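Häufige Fragen zum weiterbildenden Masterstudium Wirtschaftsrecht

Hochschule Platitz, Zentrum für Weiterbildung
Stand: 21. Februar 2021

Wer kann sich bewerben?
Voraussetzung ist ein erster Hochschulabschluss, gleich in welchem Fach, und mindestens ein Jahr Berufspraxis nach dem Abschluss. Ein juristisches Vorstudium wird nicht verlangt. Wer bereits Rechtswissenschaft studiert hat, kann sich die beiden Einführungsmodule anerkennen lassen.

Wie lange dauert das Studium?
Die Regelstudienzeit beträgt vier Semester in Teilzeit. Eine Verlängerung um bis zu 2 Semester ist möglich und kostet keine weiteren Studiengebühren, der Semesterbeitrag fällt aber an.

Wie viele Plätze gibt es?
Pro Jahrgang werden 37 Studierende aufgenommen. Gibt es mehr geeignete Bewerbungen als Plätze, entscheidet die Abschlussnote zusammen mit dem Motivationsschreiben. Eine Warteliste wird bis zum Vorlesungsbeginn geführt.

Was kostet das Studium?
Die Gebühr beträgt 1.615 Euro pro Semester. Für Beschäftigte der Partnerunternehmen, derzeit die Kanzlei Havlíček und die Modcombe GmbH, gilt der ermäßigte Satz von 1.326 Euro. Den Nachweis des Arbeitgebers laden Sie bitte mit der Bewerbung hoch, nachträglich wird die Ermäßigung nicht gewährt.

Kann ich in Raten zahlen?
Ja, in zwei Raten je Semester. Der Antrag ist formlos und geht per E-Mail an das Studierendensekretariat.
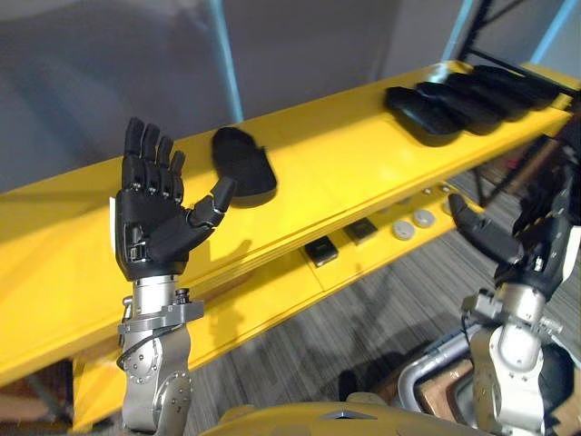 Wann finden die Lehrveranstaltungen statt?
In der Regel abends und in zwei Blockwochen pro Jahr. Die Termine für das Sommersemester stehen ab April im Portal. In den Einführungsmodulen besteht keine Anwesenheitspflicht, in den Seminaren schon — wer dort mehr als zwei Sitzungen fehlt, muss das Seminar wiederholen.

In welcher Sprache wird unterrichtet?
Auf Deutsch. Das Modul Internationales Vertragsrecht wird auf Englisch angeboten, Niveau B2 reicht dafür aus. Ein Zertifikat müssen Sie nicht vorlegen.

Ist ein Auslandssemester vorgesehen?
Vorgesehen nicht, möglich schon. Mit der Universität Brultcombe besteht ein Austauschabkommen, über das im dritten Semester Plätze vergeben werden. Die dort erbrachten Leistungen werden anerkannt, wenn vor der Abreise ein Learning Agreement unterschrieben ist.

Darf ich nach dem Abschluss als Rechtsanwältin oder Rechtsanwalt arbeiten?
Nein. Der Abschluss (LL.M.) ersetzt weder die Erste Prüfung noch das Referendariat. Absolventinnen und Absolventen arbeiten meist in Rechtsabteilungen, im Vertragsmanagement oder im Bereich Compliance.

Welche Unterlagen brauche ich für die Bewerbung?
Lebenslauf, beglaubigte Kopie des Hochschulzeugnisses, Nachweis der Berufspraxis und ein Motivationsschreiben von höchstens zwei Seiten. Zeugnisse in anderen Sprachen als Deutsch oder Englisch müssen übersetzt sein.

Meine Frage ist nicht dabei. Wohin kann ich mich wenden?
An die Studienberatung des Zentrums für Weiterbildung, am besten über das Kontaktformular. Fragen zur Anerkennung von Vorleistungen beantwortet der Prüfungsausschuss — bitte Modulbeschreibungen gleich mitschicken.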